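From: Patricio Insaurralde
To: Garnby Allotments list
Date: 12/29/24
Subject: Re: Seed order, paper pots and the water bill

Hello all,

Answers to Clorine's message, with her questions left in so that people who missed it can follow.

> Could someone say what is happening with the joint seed
> order? Last year I sent mine in and heard nothing until
> the potatoes came. Also, I have lost the notes on paper
> pots that went round in the autumn. And is the water
> charge going up again? I am on plot 124 and I hardly use
> the tap, so I would like to know how it is worked out.
> Clorine

Taking the water first as it is the shortest. The meter by the bottom gate was read before it was drained down for the winter and we used 1260 units over the season. The charge is shared by plot size and has nothing to do with how often anyone turns the tap on. There is one meter for the whole site. People have asked for separate ones before and the cost was far more than the bill itself. The charge stays as it is for the coming year. Half plots pay half.

The tap is off until the frosts are done. Please don't try to open the valve under the green lid. It was forced last winter and the repair took most of the spring.

Seed order. The form is the same as last year. Put your plot number at the top and write the full catalogue number beside each item, not only the name. Two people asked for "the early pea" last time and meant different peas. The order goes off at the end of January and I can't add to it afterwards. Seed potatoes are on the same form, lower half. Onion sets are on the back.

I have had a few messages about the Jedovura squash. It is in the catalogue this year as item 3322, on the page after the courgettes. I grew it on my own plot and got good fruit, but it runs a long way and it wants feeding. If you have a half plot I would think twice. It kept in my shed until well after Christmas the year before last, and the skin is hard enough that you will want a heavy knife.

Yupanqui beans will not be on the form. The supplier has dropped them. I saved a jar from my own row and anyone who wants a few can have them for nothing, first come. They are climbers and need tall canes. Sow them later than you would a runner bean, as they sulk in cold soil.

On the shop at Garnby, it is shut until the new year and then opens mornings only. Potting compost is in, grit is not. The netting that was on the list has gone up in price and I have held off buying until I hear whether people still want it. Reply to me, not to the whole list, if you do.

Now the paper pots. I have gone through the notes and cut them down, as the old version ran to several pages. They do for peas, beans and sweetcorn, anything that dislikes having its roots disturbed. I would not use them for tomatoes, which sit in the pot too long.

1. Cut plain newspaper into strips a bit wider than your tin is tall. Leave out the glossy pages.

2. Roll a strip round the tin, not too tight, with some paper hanging over the end. Fold the overhang in and press it down hard on the table. Slide the tin out.

3. Stand the pots close together in a tray so they hold each other up. Fill with compost and firm it gently. Water from below.

4. Clear the offcuts as you go. A dustpan is enough, and the scraps can go in the compost bin with the kitchen peelings.

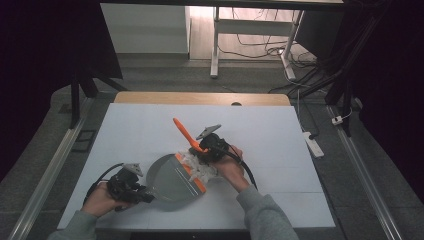 5. Plant out pot and all once roots show through the sides. Tear off any rim that stands above the soil, or it will draw the water out of the pot on a dry day.

If the paper goes a bit green or furry in the tray, leave it alone. It does no harm to the plants. Give them more air if you can.

One other thing. The skip has been asked for but I have no date yet. Until it comes, please keep rubbish on your own plot and off the main path. There is a roll of old carpet by the water butt which belongs to somebody, and I would like it moved.

Forms to me by email or through the shop door.

Patricio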